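Fruit bowl: avocados in with the apples or kept apart?
Kitchen and Larder > Storage

hmulder_viltside
We've gone over to keeping fruit out on the worktop, and I'm trying to settle what goes in the bowl. It's a pale pink one with a scalloped rim. At the moment I've got avocados, apples and a bunch of green grapes to find room for.

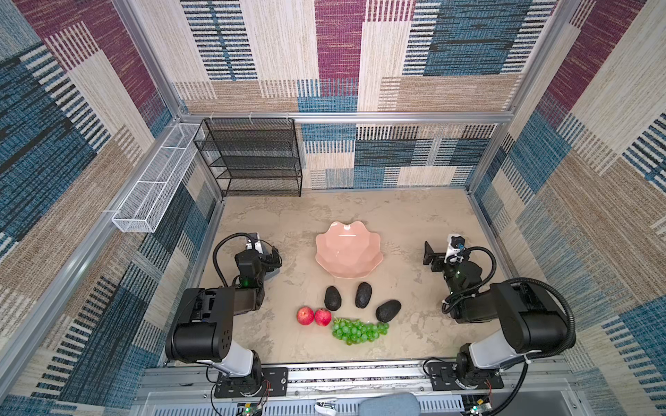
My mother always put everything in together and picked out whatever was going soft. I'd like to waste less than she did. In August I threw away 3 avocados in one go.

henryk_o
Apples give off ethylene and that brings avocados on. If yours are hard, put them in together. If they already give a bit when pressed, keep them apart or put them in the fridge. Grapes don't belong in a bowl with either — they get squashed and you don't notice until there's juice at the bottom.

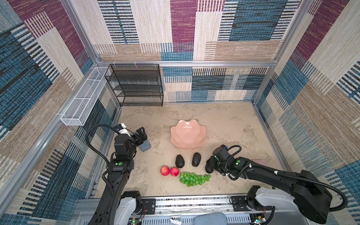 I keep grapes in the fridge, unwashed, and rinse a handful when I want them.

Geeta S
Disagree about the grapes. Ours sit out and are gone by the next evening, so they never get the chance to spoil. Cold grapes taste of very little. I'd agree they should go on top, or on a plate of their own.

With the rest I put the avocados in first and an apple against them.

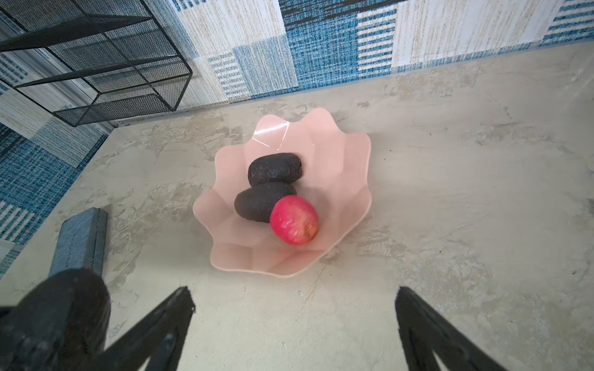
Heavy things low down, and nothing piled above the rim. A mesh rack is handy for the overflow if you have the space. Mine is a Hidier and takes some 16 apples over two shelves.

henryk_o
If they're gone by the next evening then fine. Most people buy a 900 g box and it lasts the week.

anju.r
I'm with Henryk. I'd also say don't wash anything before it goes in the bowl, whatever you decide about the grapes. Damp skins go mouldy where they touch. 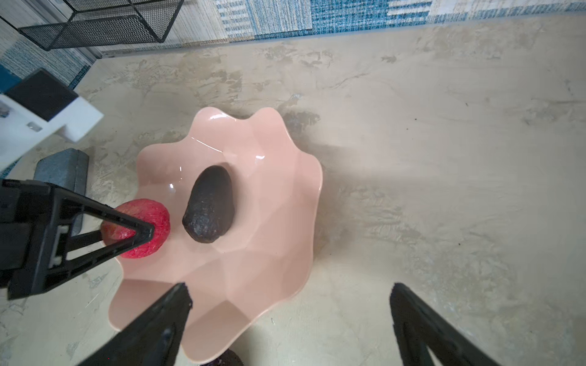

hmulder_viltside
How do you tell when an avocado is ready if the skin is already dark?

anju.r
Press gently near the stalk end with your thumb. If it gives slightly, eat it that day or move it to the fridge, where it should keep another couple of days. Colour is no help with the dark ones.

Geeta S
Agreed on that, at least. Grapes are staying out though.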